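Carncombe adopts handling code for gripper work at Lirnelville site

Staff at the Carncombe robotics center in Lirnelville have started working under a written code of practice for gripper handling, the first the center has had. The code runs to 6 pages and came into force in October. It covers hand-held gripper tools, the arms that later repeat the same motions, and the tables and goods used with both.

Until now each team kept its own habits. Some logged the state of the fingers at the start of a shift and some did not. One team threw away crushed goods the same day, while another kept using them for weeks. Results from different tables were hard to compare, and two internal reviews had asked for a common set of rules.

"People were careful, but they were careful in different ways," said Paloma Villanueva, who led the writing of the code. "If I take over a table from somebody at noon, I need to know what was done on it in the morning."

The code is based on a draft used at the company's smaller Dorkville office. That version was written for rigid boxes and said little about soft packaging. Most of the new text deals with bags, pouches and wrapped food, where the shape of the item changes as the fingers close.

Under the new rules, an operator must look over the gripper fingers before the first grasp of a shift and again after any drop. Fingers with a chip, a loose fitting or a worn inner face go into a marked bin and are not to be used again until a second person has signed for them. Repairs with tape are no longer allowed.

Bagged snacks may be grasped singly or in a cluster, but the log has to say which. An operator closing on a cluster must bring the fingers in at a steady speed and stop when the bags are held. Squeezing further to get a better grip counts as a fault and is written down as one, even if nothing splits. 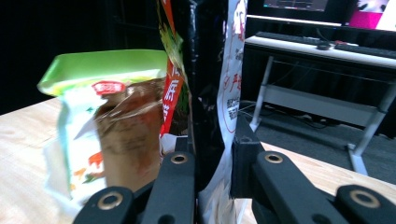
Does the code apply to hand-held tools that have no motor?

Hand-held tools are covered in full. The center treats a motion made by hand as the pattern for a later motion made by an arm, so the checks on fingers, speed and goods are the same. The only sections left out are the ones on emergency stops and power isolation, which apply to powered equipment alone.

Logs are the other large part of the code. Each session gets one sheet, filled in at the table and not from memory at the end of the day. The sheet asks for the tool number, the type of goods, the table, the operator's initials and any fault. A session is limited to 100 grasps. After that the operator takes a break and the tool is checked again.

Goods have limits too. A bag is retired after 200 grasps, or sooner if a seam opens or the print has rubbed off. Food that has been used in handling work may not be eaten or given away, whatever its condition. It is collected in a closed container and goes out with the regular waste.

Villanueva said the limit on bags drew the most comments when the draft was passed around. Several operators thought it was too low and would mean buying more stock. Others wanted bags retired as soon as they showed a crease. The figure was settled after a trial on the project known inside the company as Bravo, where operators kept a separate tally for each bag.

The Bravo trial also tested the log sheet. In its first form the sheet had a long free-text box for faults, and most entries were a word or two. The final version has a short list of fault types to tick, with one line for notes. Of the sheets handed in during the last part of the trial, 84 were complete on first reading and needed no follow-up.

The code does not set a fixed grip force for soft goods. An early draft did, but the writers took it out after finding that the same setting held one kind of bag well and let another slip. Operators are told to start low and record the setting they end up with. A table of suggested starting points is being put together and will be added as an appendix.

Training takes half a day. New operators spend the first part on finger checks and log sheets and the second part at a table with an experienced colleague. They may not run sessions alone until that colleague has signed them off. Operators who were already working at the center get a shorter version and have until the end of the winter to complete it.

Visitors may still try the tools, but only with an operator beside them, and grasps made by visitors are left out of the logs.

The Dorkville office will move to the same text once its own staff have been trained. Comments on the code can be left with the front desk in Lirnelville or sent to Villanueva directly. The first review is planned for spring, and changes agreed there will be marked in the margin of the next printed copy.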